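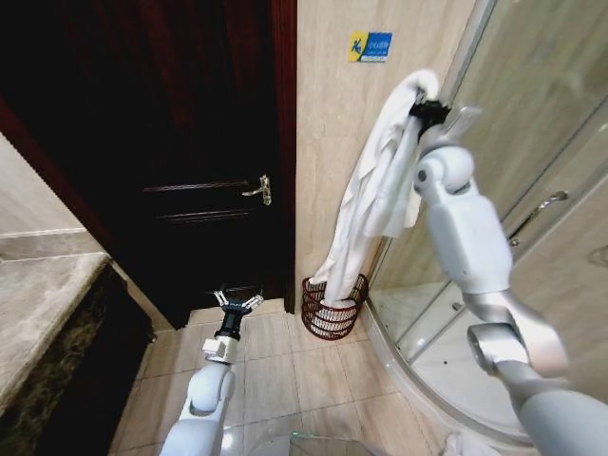 Prellus sets aside money for towel-handling robots

Feb 21, 2020

Hotel operator Prellus will budget for six two-armed robots this year, the company said in a notice to suppliers. The machines would handle towels in guest bathrooms, including placing them in baskets.

Two suppliers, Rumport and Oneck, have been asked for prices. Bids are due in April and must cover spare grippers, staff training and four years of service.

The first units would go to the Prokopenko Street hotel, which has 17 floors. Prellus has not said what it expects to pay – only that leasing is still an option. A wider order would need separate approval.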